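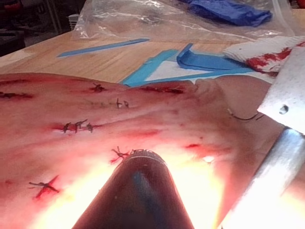 The pink pad, with dark knots on several of the cuts.

Notes on interrupted sutures, mostly for my own reference. The pad is a synthetic one from Potitz and I have kept it in use since June. It costs little, and the surface takes simulated blood well enough to make the edges harder to read. I leave the blood on for the second half of a session.

Dark thread is easier to check. Tails trimmed short stand up like small crosses and a slack knot is obvious. On a long incision I now start at one end and work along. Adesuwa Briggs prefers to halve the cut each time, which gives better matching of the edges on a curved pad. I find it slower.
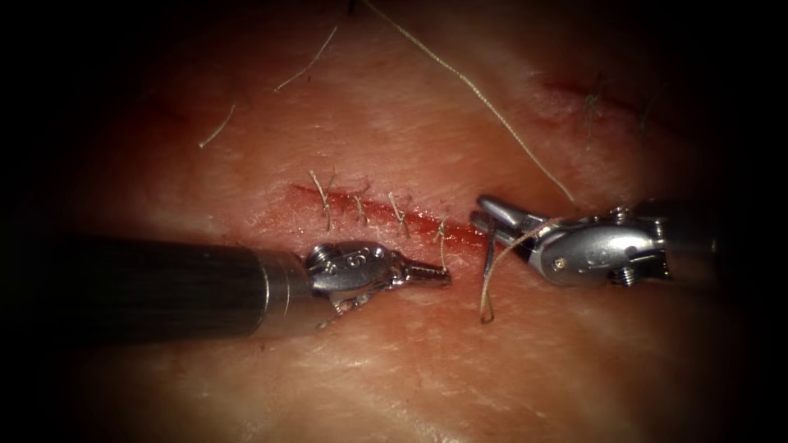
Four stitches in pale thread, right half still open.

Pale thread on pale tissue is less forgiving. Spacing is my main concern: I judge each bite from the last knot, and any error carries forward. The fourth tail was left longer than the others and drops over the lower lip of the incision. I would trim it to match the first, where the two ends make a small V.

Knot log for the month stands at 600, against a target of 700. Shoshana Nakamura has asked for the spacing figures, which I will post once they are typed up.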